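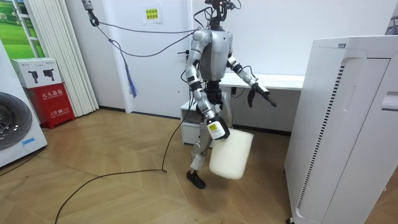

White container, right hand.

3 Jul 2019 — free throw log, Plestine gym

Retagged the second half of the Nundero game with Feng-yi. The old sheet had one trip to the line entered twice, so the team total drops by 2. Corrected attempts for the season so far: 87. Of those, 43 came in fourth quarters.

Olga wants the and-one shots split from the two-shot fouls. Did that for the games since March — 17 and-ones, all checked against the clock. 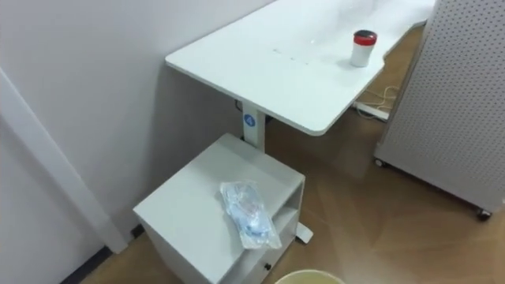
Do technical free throws go in the same column?
They get their own column, marked T, and stay out of the shooter's trip count.

Still to do: the Vandenberghe game, first half only. Feng-yi has the score sheet.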